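Where Do the Racehorses Go? A Summer Project on Life After the Track
Equine Studies, Independent Project Report
Submitted 4th August

1. Why this topic

Everybody who follows racing can tell you what a horse did at three. Ask what the same horse is doing at eleven and the conversation gets quiet, unless it was good enough to go to stud. I wanted to know how the ordinary ones, the ones that won twice at a small track and then got slow, are turned into riding horses, and how long it takes. My proposal said I would "follow the retraining process from start to finish." My advisor wrote "ambitious" in the margin, and I took it as a compliment at the time.

The work was done at Anholm, a retraining farm with 15 stalls and a gravel driveway that has ruined better cars than mine. I was there for most of July. In exchange for access to the horses and the records, I mucked out, filled water buckets, and held things.

2. The horses

I followed seven geldings, all Thoroughbreds, all off the track less than a year. Two of them take up most of this report. Reveo is a plain bay who raced until he was six and never seemed to take it personally. Uton is a chestnut, a hand taller than he needs to be, and he was described in his intake notes as "sensible." I would like to meet the horse they were comparing him to.

3. Method

Each horse was scored once a day on four things: standing at the mounting block, walking on a loose rein, picking up the correct canter lead, and being passed by another horse without turning it into a race. Scores ran from one to five. I did all the scoring myself, which makes it consistent and also makes it my opinion. Sessions were kept under half an hour. On hot days we went out before breakfast, and the scores from those mornings are a little lower. It is possible that the horses were fine and I was the problem.

I wrote everything on a clipboard in the barn and typed it up at night in the campus workroom, where the tables are clean and the vending machine is not. By the end I had 811 separate scores in one spreadsheet. 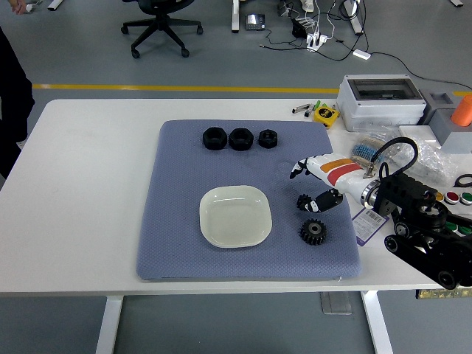
The first version of the spreadsheet sorted the horses by name without sorting the scores along with them, so for two days Uton was the calmest animal on the property. I caught it when I looked at his mounting block numbers and remembered my foot.

4. Results

Mounting came first for nearly all of them. A racehorse is used to having a rider tossed up while he walks, so standing still next to a block is a new and suspicious idea. Reveo had it in four sessions. Uton took most of the month and still leaves early if he hears a gate.

The loose rein was slower. These horses have been taught to lean on the bit and go, and when you give them the rein they wait for the catch. Scores crept up, fell back after every day off, and crept up again. Left canter leads were good from the beginning. Right leads were not, and two of the seven never scored above a three.

Being passed was the worst category for everybody. Reveo, who lost most of the races he ran, was the only one who didn't mind.

5. Costs

The farm let me look at the feed and farrier bills. For one horse, the month came to 600 dollars before any vet visit, and there is always a vet visit. Adoption fees don't cover it. The Espinoza fund, a small local grant, makes up part of the gap, and the rest comes from boarding and a yearly tack sale.

6. Problems with this study

One month is too short. Seven horses is too few. I had no comparison group -- I asked, and was told that the other horses had jobs. A second scorer would have helped, and next time I would film the sessions so that somebody could disagree with me properly.

I also did not follow the process from start to finish. None of the seven had left for a new home when I stopped. Reveo has a visit booked with a family who want a trail horse. Uton is listed as "available to an experienced rider," and I've been asked to go back in the fall and take new photos of him, preferably with all four feet on the ground.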